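編みかご

編みかご(あみかご)は、植物の茎、枝、樹皮、あるいはそれらに似せた素材を編み、物を入れられるようにした容器の総称である。起源は土器より古いともいわれるが、当の編みかごは土に還ってしまうため、証言台に立つのはもっぱら土器に残った編み目の圧痕である。

名称と分類
技法はおおむね、縦材に横材をくぐらせる「編組」、芯材を渦巻き状に巻いて綴じる「巻き上げ」、横材二本を交差させながら進む「もじり編み」に大別される。研究者タハ・ウアッザーニ(Taha Ouazzani)は、これをさらに22種に細分した。このうち4種は、本人以外に見分けられた者がいないとされる。

縁の処理
かごの寿命は縁で決まる、というのが職人のあいだの定説である。底や側面の傷みは当て編みでごまかせるが、縁がほどけたかごは、まもなく薪と同じ棚に置かれる。縁材を三つ編み状に組んで立ち上げる仕上げは手間がかかり、プラルタウ(Plaltau)地方の工房では、全工程の45パーセントがこれに費やされたという。残りの時間は、縁について議論していたらしい。

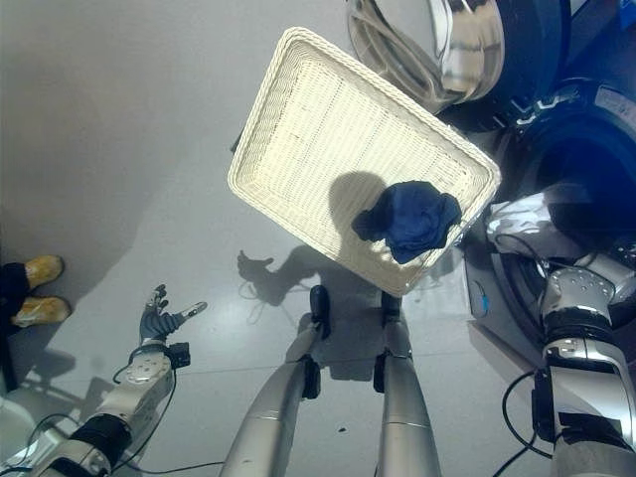 この項目の読了時間:2分

家庭での利用
収穫や運搬の道具だった編みかごは、紙箱と樹脂容器の普及によって本業を失い、室内に引退した。現在の主な職務は、畳むほどでもない布類、片方だけの靴下、いつか読む郵便物の保管である。インテリア誌では「見せる収納」と呼ばれるが、家庭内での呼称は「とりあえずそこ」が優勢である。白く塗ったものや淡色のものが好まれ、埃が目につきにくいことがその理由に挙げられる。編み目の埃が取りにくいことについて、同じ雑誌は沈黙を守っている。

手入れ
乾いた刷毛で払い、汚れがひどい場合は固く絞った布で拭いて陰干しする。天然素材を直射日光に長く当てると割れやすい。トゥアン・ダム(Tuấn Đàm)の手引書『ヴァルクムの編み手』は97ページを手入れに充て、その結論は「湿らせすぎず、乾かしすぎない」である。

関連項目
籐、竹細工、行李、もじり編み、収納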